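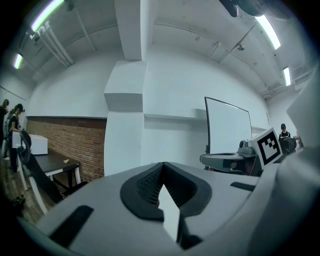

Matte light grey plastic and ribbed black rubber, seen close to.

This website uses cookies to remember your basket and to measure visits. By continuing to browse you accept their use. Manage settings

Print this page | E-mail this page

Kotau Static Shelving for Archives and Record Stores

Kotau is a boltless steel shelving system for the long-term storage of boxed records, bound volumes and rolled plans. It is made by Bang at Geltstead and supplied to local record offices, libraries, estate offices, hospitals and schools. The system may be ordered as single bays for a small strongroom or as continuous runs for a purpose-built store.

Each run is made up of one starter bay and as many extension bays as the room allows. An extension bay shares an upright frame with its neighbour and cannot stand alone. Customers who expect to divide a run at a later date should order further starter bays at the outset.

Construction

Upright frames are formed from cold-rolled steel and punched along their full height so that shelves may be set at any level. Shelves are folded on all four sides, with the front and rear edges returned to give a smooth surface where boxes are drawn in and out. No bolts, screws or clips project into the storage space.

All steel parts are cleaned and finished with a baked powder coating before they leave the works. The coating is fully cured before packing. Replacement parts are finished in the same way, although a slight difference in shade may be noticed between new parts and those which have been in use for several years.

Back and side panels are available in solid or perforated sheet. Perforated panels are recommended wherever a run stands against an outside wall, as air should be able to move freely behind the boxes. Bang does not recommend the use of solid back panels in basements.

Loading

The standard shelf is 400 mm deep and will carry an evenly spread load of 322 kg. This figure applies to shelves that are correctly seated at all four corners, in a bay that has been levelled and fixed in accordance with the fitting instructions. It does not apply to point loads such as safes, plan presses or machinery, for which the system is not intended.

Before placing an order, customers should satisfy themselves that the floor can bear the full weight of the loaded shelving. Paper is heavy, and a store that has been used as an office may not be suitable without strengthening. Bang can supply the foot loads for any layout on request, but cannot comment on the condition of a building. A structural engineer should be consulted where there is any doubt.

The heaviest material should be placed on the lowest shelves. Large bound volumes, such as rate books and newspaper files, should be laid flat and should not project beyond the front edge of the shelf. Where such volumes are kept in quantity, the deeper shelf listed under Options below should be chosen.

Planning a layout

A scaled drawing of the room is needed for all orders of more than 8 bays. The drawing should show:

- the clear height beneath beams, ducts and light fittings
- the position and swing of every door
- pipework, radiators, sockets and inspection hatches
- any sprinkler heads or gas suppression outlets
- changes in floor level, including ramps and thresholds

Gangways should be wide enough for the trolleys and steps in use at the site. It is a common mistake to plan for the greatest number of shelves and to find afterwards that a loaded trolley cannot be turned at the end of a run – the extra bays are then of little practical use. The lowest shelf should be kept clear of the floor as a protection against flooding, and the top shelf should be kept clear of the ceiling to allow air to circulate.

A drawing service is offered from the Geltstead office. Layouts are returned with a parts list and a written quotation. One revision is included in the fee, and the fee is set against the price of the shelving if an order follows.

Fitting

Kotau shelving may be assembled by the customer's own staff. At least 2 people are required to raise the upright frames, and the work should not be attempted by one person. A rubber mallet and a spirit level are the only tools needed for the frames and shelves. Wall and floor fixings are not included, as the correct type depends upon the building.

Every run must be secured either to the floor or to a sound wall. Double-sided runs should also be tied across the top. Shelving that has not been secured should not be loaded, even for a short time during a move.

Where fitting is carried out by Bang, the room should be empty, dry and lit, with a clear route from the unloading point. New concrete floors should be allowed to dry fully beforehand. An additional charge is made if goods must be carried up stairs.

Options

- Deep shelf, for outsize boxes and volumes laid flat
- Divided shelf, with sliding steel partitions for upright files
- Plan rack, with cradles for rolled maps and drawings
- Pull-out reference shelf, for use in the gangway
- Canopy top, to shield the upper shelf from dust and drips
- Label holders, in shelf-edge and end-of-run patterns

The pull-out reference shelf is intended for consulting a single box or volume and should be returned to its closed position after use. It must not be used as a step.

The plan rack was revised in January and now accepts cradles on both faces. Cradles bought for the earlier pattern may still be used on the front face. They cannot be fitted to the rear.

Care and inspection

Shelves should be dusted with a dry or slightly damp cloth. Polishes, solvents and scented cleaning products should be avoided in any room where records are kept. Scratches which expose bare steel should be touched in with the paint supplied.

A visual inspection of each run is advised once a year, and after any occasion on which the shelving has been moved, struck or partly dismantled. Inspection should cover the shelf seatings, the feet, the fixings and the general level of the run. A bent upright must be unloaded at once and replaced. It should not be straightened and returned to service.

Delivery and returns

Standard parts are held in stock at Geltstead. Orders which include panels or plan racks are made up to requirement, and a delivery date is given when the order is confirmed. Collection may be arranged from the Brulcombe depot – customers are asked to wait for written notice that the goods are ready before sending a vehicle.

Unused parts in their original packing may be returned by prior agreement. Items made to a special size are not returnable. Shortages and transit damage should be reported in writing, with the delivery note number, before assembly begins.

Ordering

Quotations are prepared on receipt of a room drawing or a list of the bays required. Public bodies may order against an official purchase order. Samples of the powder coating can be sent by post, and a short run of assembled shelving may be viewed at the Brulcombe depot by appointment.

Page last revised May 21, 2025.

Print this page | E-mail this page

Related items

Kotau Divided Shelf
Kotau Plan Rack and Cradles
Kotau Canopy Top
Archive Steps with Handrail
Record Store Trolley, Narrow Pattern
Shelf-edge Label Holders
Touch-in Paint for Steel Shelving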